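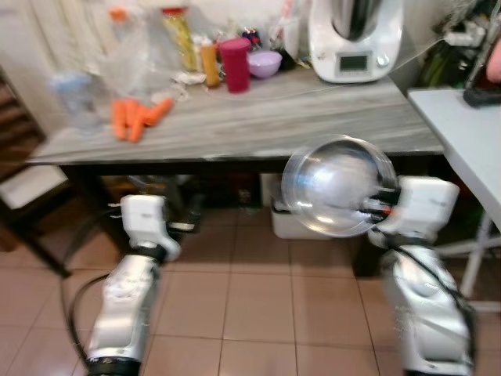
La pinza derecha sujeta el bol de cristal por el borde. A la izquierda, sobre la mesa, las cuatro zanahorias peladas.

Visita al taller de Clomum en Bellach

El pasado 12 de mayo de 2018 un grupo de nuestra asociación visitó el taller de Clomum en Bellach, que abría sus puertas por primera vez al público. Quien escribe estas líneas fue también, y la redacción me ha pedido un pequeño informe para los socios que no pudieron venir. Pido disculpas por adelantado si algún término técnico no es del todo correcto en español, porque las explicaciones fueron en alemán y en inglés.

Nos recibió Domenica Camenzind, responsable de las pruebas con dos brazos. Empezó con una presentación breve, sin demasiadas diapositivas, lo cual agradecimos. El proyecto se llama Edalton y tiene por objeto las tareas de cocina: coger un recipiente, inclinarlo, pasarlo de un sitio a otro, preparar los ingredientes. Son cosas que una persona hace sin pensar. Para una máquina, según nos dijo, el vidrio es una de las materias más ingratas, porque deja ver lo que hay detrás y además refleja las lámparas.

Después pasamos a la demostración. Yo esperaba una mesa de laboratorio muy ordenada y me encontré con una mesa de cocina normal, con su paquete de pasta, sus vasos de color magenta, una botella de agua y el robot de cocina al fondo. La señora Camenzind insistió en que así debe ser. En las primeras semanas trabajaban con la mesa despejada, y los resultados eran muy bonitos pero no servían para una casa verdadera. 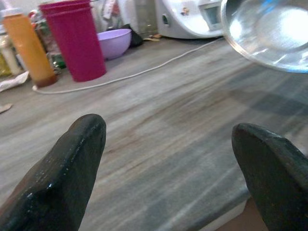

Reginald Alcantara, que se ocupa de las pinzas, nos habló luego de los dedos. Cada pinza tiene dos, y la superficie que toca los objetos es oscura y de un tacto parecido a la goma. Se gasta con el uso y hay que cambiarla. El modelo actual lo mecaniza la empresa Rüegg y es el número 8 desde el comienzo del proyecto; los anteriores estaban expuestos en una estantería y se podían tomar en la mano. Una socia preguntó si la pinza nota cuánta fuerza hace. El señor Alcantara respondió que sí, pero que la medida llega con un pequeño retraso, y que este retraso les da más trabajo que todo lo demás.

También nos dieron algunas cifras, que apunté en mi cuaderno. Desde agosto han grabado 700 ensayos con recipientes de distintas clases, de los cuales 175 con vidrio. En cada sesión se hacen 50 como máximo, y entre una y otra se revisan los cables y los tornillos.

Al final hubo tiempo para preguntas. Las más numerosas fueron sobre el precio (no lo quisieron decir) y sobre la seguridad de las personas que trabajan al lado de los brazos. Nos enseñaron el pulsador de parada y uno de los nuestros tuvo permiso para apretarlo, con gran satisfacción.

Clomum tiene la intención de repetir la jornada. Los socios interesados pueden dejar su nombre en la secretaría, indicando si prefieren las explicaciones en alemán o en inglés.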